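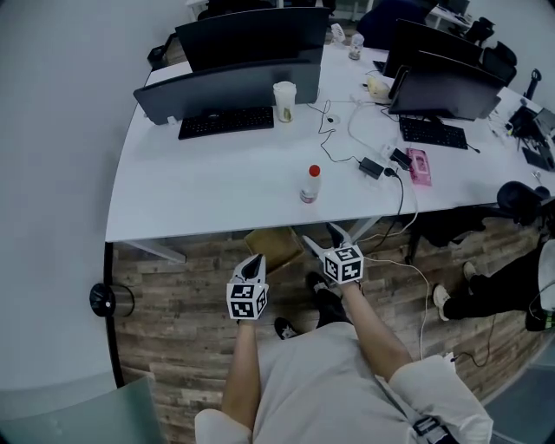 Grippers held below the desk edge, bottle with the red cap on top. Desk set, Reretholm.

From: Margus Jaunzems
To: dratik-users
Date: September 28, 2024
Subject: Re: [dratik-users] How many demos before the bottle task trains?

> We are planning to collect 300 demos of the bottle task with the
> hand-held grippers, all at one desk, and then move to the arms.
> The Drolport notes say variety comes for free because people never
> move the same way twice. Is 300 enough, or should we budget for
> more? We can have two people collecting in parallel.
>
> Sepp group

I'd hold off on the budget question. I don't believe the line about variety coming for free, and I have yet to see anyone on this list back it up with a run on a desk the policy hadn't met.

People do move differently each time, a little. What they don't do is move the monitors. Take our desk set: a white desk, keyboards, cables all over the place, a bottle with a red cap. It looks messy, so everyone who sees it says "great, realistic clutter." But clutter that sits still for a whole session is just wallpaper. My worry is that the model learns the spot on the desk and we give it credit for finding the bottle.

We did try a small check. I held back 14 demos where the bottle had been shifted toward the back of the desk and the cup swapped to the other side. The policy trained on the rest did fine on 7 of them. You can call that half working if you like. I call it a reason not to collect another big pile the same way.
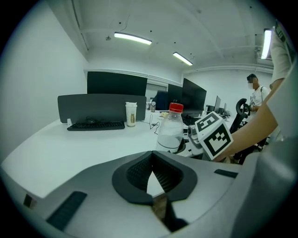

The wrist view is the other thing I'd look at before you scale up. With a lens that wide you get the whole room, ceiling lights and all, and whoever happens to be standing around. The object takes up a small patch of it. Maybe the network sorts that out with enough data. I've heard that said since last December and I'm still waiting for the plot.

Two collectors in parallel is fine by me - but put them at different desks, and have them trade places partway through. Same number of demos, same hours, and at least the background changes.

If I were you I'd start with some 24 per layout, change the layout for real (chairs, screens, where you stand), and train early. If it falls over on a new desk you've lost very little.

Also, does anyone know if the Dratik export still drops the left gripper width when the tag cube goes out of view? The changelog says fixed. I have my doubts there too.

Margus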